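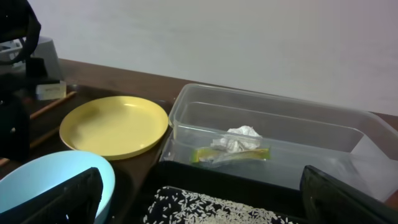

Where does the water go when you pull the plug?

Down the plughole, obviously. But after that it has quite a journey, and most of it smells.

Let's follow a bathful from the little town of Clevby. The water slides down the pipe from the bathroom and meets the water from the kitchen sink, the washing machine and, yes, the toilet. They all travel together. Water can't be fussy about the company it keeps.

Under the street the small pipe joins a bigger one called a sewer. Sewers are laid on a gentle slope so that everything rolls downhill without being pushed. Where the land is flat, a pump gives it a shove.

At the Zaleck treatment works, the first stop is a giant sieve called a screen. It catches things that should never have been flushed: wet wipes, cotton buds, the odd toy soldier. (Wipes are the worst. They don't fall apart like toilet paper does, whatever your uncle thinks.)

Next come the settling tanks. The water sits still for a few hours and the heavy bits sink to the bottom. This muck is called sludge, a word that does its job very well.

The water on top looks better but it is still dirty, so it goes on to the bacteria. These are living things far too small to see, and they eat what's left. To them it is dinner. Air is bubbled through the tank because they need oxygen, just as you do, and some 500 litres of dirty water can pass through in the time it takes you to find your other shoe.

After one more rest in a tank, so that the bacteria can sink too, the clean water runs into the River Valar. People test it first. It isn't ready for drinking, but fish don't mind it. In June you can watch ducks sitting right by the outlet, looking pleased with themselves.

And the sludge? It gets shut in a warm tank with no air for 20 days, where different bacteria turn part of it into gas. The gas is burned to make electricity, which helps run the pumps.

So remember the three Ps. Only pee, poo and paper go down the toilet. Goldfish funerals should be held in the garden.

Page last updated February 14, 2020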